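検品工程の自動化、導入から三か月の記録

4月に第2ラインの箱詰め前工程をロボットに切り替えた。制御はHoltel、上位の生産管理は従来どおりEsto。以下は現場側で何が変わったかのメモ。

処理数は1シフトあたり1000個で、手作業の頃と変えていない。変わったのは人の時間の使い方である。以前は二人が取り出しと向き揃えに張り付いていた。現在は一人が段取りと停止対応を受け持ち、もう一人は測定室に移った。

停止は初月が166件、先月が70件。減少分の大半はトレイの仕切りを作り直した効果で、プログラムの修正によるものは17件にとどまる。停止理由の分類は当初メーカーの既定コードを使っていたが、現場の言葉と合わず、Hilde Verschuerenが書き直した。今は復旧手順書の見出しと同じ名称で表示される。

負荷の質も変わった。手首の痛みの申告はなくなった一方、呼び出し待ちの時間が疲れるという声が出ている。Catarina Meirelesは、待機中に別作業を入れると復旧が遅れると指摘しており、これは記録とも一致する。当面は呼び出しを優先し、待機中の作業は中断可能なものに限る。 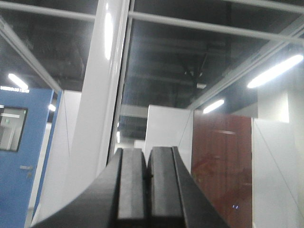 中断可能な作業の一覧は班ごとに作成中で、夜勤分がまだ揃っていない。指のパッドの点検周期も未定のため、次回は交換記録と合わせて書く。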